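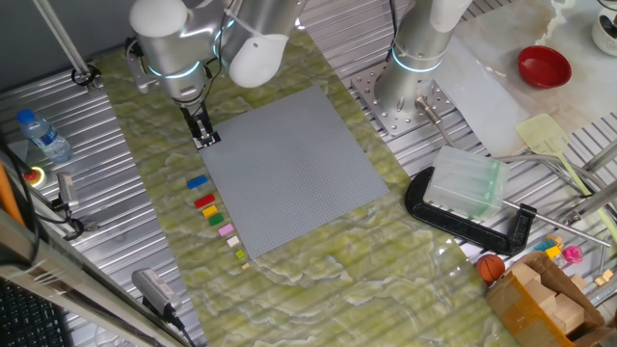

Nyarko Brick List is a table of loose toy building bricks, one row per brick, with a color word, a size and a few notes. It was put together to find out whether ordinary people can describe a mixed tub of bricks well enough for someone else to find the same brick again. My own view is that they can do it less well than they think. A short column down the left edge of a gray baseplate looks like an easy case: blue, red, yellow, green, pink, and no trouble so far. Then comes one I would call cream-white and a good many people would call white, then a tiny lime-green one that is also, in fairness, green, and at the bottom a tiny tan one. If you write "the green brick" in a table you have now pointed at two of them. Most of this README is about problems of that sort, so if you only want the column definitions, skip to Columns.

Status

Second release, 13 Jan 2018. It replaces the first one completely. Please don't merge the two, the row numbers don't match and the size column was rebuilt.

Maintained by Augustina Atinga. Labels by Korkor Sowah and Tâm Hầu. Mohammed-Awal Eshun wrote the script that compares the two sets of labels and found most of the mistakes in mine.

What is in the folder

bricks.csv, the main table, 482 rows
disputes.csv, rows where the labelers gave different color words
colors.txt, the allowed color words, one per line
CHANGES.txt, short, incomplete before July

There is no photo for each row. People keep asking. We tried photographing the bricks one at a time and the tans, creams and pale yellows came out differently depending on the lamp, which would have given everyone a false sense of having settled the matter. You get words. If you need measured color, this is the wrong data and I'd rather you found that out in the README.

Where the bricks came from

All of them were secondhand. The larger part came out of mixed tubs from Ceston, a thrift shop that sells toys by the bag. The rest were donated by the Flornon toy library when it cleared out sets with missing parts. We did not choose the bricks for variety. We took what was in the bags, threw out anything chewed or cracked, and labeled the rest.

That means the table tells you what was in those bags. It doesn't tell you how common red bricks are in the world, and I have already seen one person use it that way. Children keep the pieces they like and give away the others. I'd expect a donated tub to be short on exactly the small, unusual parts that somebody would miss, though I can't prove it from this table.

Columns

row: whole number. No meaning beyond order of labeling.

source: ceston or flornon.

color_a: Korkor's color word, chosen from colors.txt.

color_b: Tâm's color word, same list.

color_final: what we settled on. Where color_a and color_b agree, it is copied over. Where they differ, see Disputes. It can be blank and that is on purpose.

studs_long: studs along the longer side.

studs_short: studs along the shorter side. For a single-stud piece both values are 1. In the first release these were left blank because someone (me) thought "tiny" in the notes was enough. It wasn't.

height: full, flat or other. Slopes and round pieces are all "other", with a word in the notes.

wear: none, light, heavy. I don't trust this column. Both labelers used it differently and by the end neither was using it the way they had at the start. It stays in because removing it would hide the fact that we tried.

notes: free text. Spelling left alone.

How the labeling was done

Each brick was pressed onto a baseplate, named, and then put in a numbered bag. Labelers worked separately and did not see each other's answers. They were asked to use the first word that came to mind, so long as it was on the list.

The baseplate was Akosua Gbeho's suggestion and it's the one part of the method I would defend without much hesitation. Studs give you a ruler for free. You can see how long a piece is against the grid without picking it up, and a line of bricks stays in line. On a plain tabletop, the single-stud pieces roll off or go under something. On a patterned surface they are worse, because a pale little brick on pale veining is very easy to overlook.

The gray plate is not neutral, however much people like to say gray is. Cream looks yellower on it to me, and tan looks a bit dirty. Korkor disagrees. We did not test other plate colors, so neither of us gets to claim it.

Bricks were often set out with the largest first and the smallest last, since that is how hands seem to sort without being told. I suspect this has an effect on the labels. A tiny brick at the end of a row gets less attention than the big blue one at the start, and people are getting bored by then. We noticed this late. There is no column for position in the row, and there should be.

The color list

We started from the Vukar wall chart, which has far too many names on it. No parent has ever shouted across a room for the "dusty apricot" one. We cut it down to words that both labelers would use without looking them up. The list now has lime-green and green as separate words, cream-white and white as separate words, and tan but no beige. Beige was dropped after the trial run because it was being used for tan, for cream-white and for white bricks that had simply gotten old.

Pink stayed as one word. This is probably wrong. There were several clearly different pinks in the Flornon bags and the table can't tell them apart. If your work depends on pink, go and look at the notes column, where Tâm sometimes wrote "pale" or "hot", but not always, so a blank note is not evidence of anything.

Disputes

The labelers gave different color words for 141 rows. That is a lot for a job everyone described as easy beforehand.

Nearly all the disagreement sits in the same few pairs: white against cream-white, cream-white against tan, green against lime-green, yellow against tan. Blue and red caused hardly any trouble. Anyone who wants to report a nice high agreement figure can get one by choosing a tub full of blue and red bricks, and I would be wary of any sorting project that shows only those.

A disputed row was looked at again by both labelers together, in daylight, with known bricks of each color beside it. If they came to the same word, it went into color_final. If they didn't, the field was left blank. We had an argument about letting a third person break ties. I was against it. A third opinion makes the column look complete and tells you very little about the brick.

Size affects this as well. Small pieces are disputed more often than large ones in our table. It may be that there is less surface to judge. It may also be that certain colors turned up mostly in small pieces in these particular bags, in which case size has nothing to do with it. The data can't separate the two, so please don't quote us as having shown that small bricks are harder to name.

Things people have asked to use it for

Making labels for sorting bins. Fine, with care. Put cream-white and tan in the same bin and save yourself the grief. Keep single-stud pieces in a container with a lid whatever their color.

Teaching children color words. I'd say no. The list was built by adults, for adults, in American English, and it contains "tan".

Working out what a tub is worth. No. There are no prices and no set numbers here, and wear is unreliable, as I said.

Comparing two labelers on a dull task. Yes, this is what it's good for. Use color_a and color_b and ignore color_final entirely.

Known errors

Some rows list a studs_short larger than studs_long. Swap them. We meant to fix these with the script, then found that a couple had been typed from the wrong brick and not just turned around, and stopped.

Flat pieces from Ceston may be marked as full height where they were stuck to another piece at the time of labeling. Tâm flagged the ones she was sure of.

The word "grey" appears in the notes beside "gray" in the color columns. Only the color columns were cleaned.

A few bricks were labeled, bagged, tipped back into the tub by accident and labeled again. We removed the repeats we could identify. Two bricks of the same color and size are the same brick as far as this table knows, so I can't promise we got them all.

Questions we have stopped answering

Whether the brand matters. We didn't record it. Many pieces carried no mark we could read, and guessing from the feel of the plastic is the kind of skill that people are very confident about.

Whether old white bricks should count as white. Label what you see on the day. If it looks cream, it's cream-white. We know some of them started out otherwise.

Corrections

Send the row number, the column and what you think it should say. "The green one is wrong" will be sent back to you. Corrections to color_final need both labelers to look again, and the bags are at Korkor's place, so they are handled in batches when she has a table clear.

Please cite it as Nyarko Brick List, second release, and give the release. The first one is still being passed around with the blank size fields, and I get mail about those.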